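Brick sorting by colour: software report
Date: 2024-07-17
By: Moen group, Rinden course, second year

Last updated: 2024-07-17

1. What we set out to do

Sort small coloured pieces into a tray with compartments, one colour per compartment. Our part was the software only: perception, the grasp planner and the little tool for replaying runs. The planner is called Wastero (left over from the March proposal, we never renamed it). Arm drivers came with the cell at Drudley and we didn't touch those, apart from one timeout.

2. Perception

Two views. Wrist camera for the last bit of the approach, fixed camera for everything else. First version used plain RGB thresholds. Bad idea. Dark blue in shadow came out as black, so the classifier kept putting blue pieces in the wrong class. Moved to HSV, with a seperate rule for low brightness: if value is under the limit, look at the neighbouring pixels before deciding. Slower but much better.

Red was the other problem. The gripper finger in the wrist view is red too, same gloss, and it covers the lower ends of the red bricks. The detector merged all of it into one blob and gave a centre point on the finger itself.

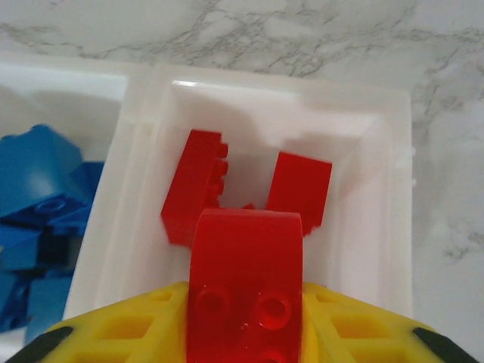 Fig. 1. Wrist view over the tray, red finger between two red bricks.

Fix was a fixed mask. The finger doesn't move relative to the camera so we draw its outline once and drop those pixels before looking for blobs. Then edges: a blob touching the mask gets marked "partial" and its centre isn't trusted, only the side edges. Partial blobs are held over and checked again from 20 mm higher up. Highlights on the rims still give false edges sometimes, see section 5.

3. Planning

Wastero takes the list of blobs and picks one by free space on both sides, widest gap first. No learning in it. Approach is straight down from a hover point, then close, lift, move, open. The planner only knows the tray as three boxes with walls, and wall height is a parameter (we got that wrong for a week).

Both arms share the tray so there is a lock. An arm has to hold the lock before its gripper goes below hover height, the other one waits above the open floor. Simple, a bit wasteful.

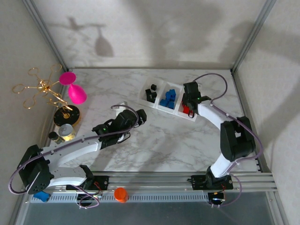 The lock is released on the lift, not when the move finishes, which saved more time than anything else we did to the planner. Before that the waiting arm just sat there. We also had a deadlock when a grasp failed and the retry asked for a lock it allready had. Now the retry keeps the same lock, max 4 tries, then gives up and logs it.

4. Tooling

Replay tool reads the log and steps through joint states, both camera streams and the planner's choice at each step. Written in a hurry, worth it. Most of the bugs above were found in replay. Timestamps from the two cameras drift so we line them up on the gripper close command.

5. Results

50 runs, cubes only. 36 finished with every piece in the right compartment. Failures, main causes:

- false edge from rim highlight, grasp off to one side
- blue against black when pieces were piled up
- gave up after max tries

Bricks that lean over are still hard. Planner assumes the top face is flat and the angle comes out wrong. We have a tilt estimate on a branch but it isn't merged.

6. To do

Merge tilt branch. Make the mask from a calibration step, at the moment it's drawn by hand and goes out if anyone knocks the camera. Per-compartment locks, needs proper collision checking between the forearms first. Put the HSV limits in the config file, they are still in the code in two places.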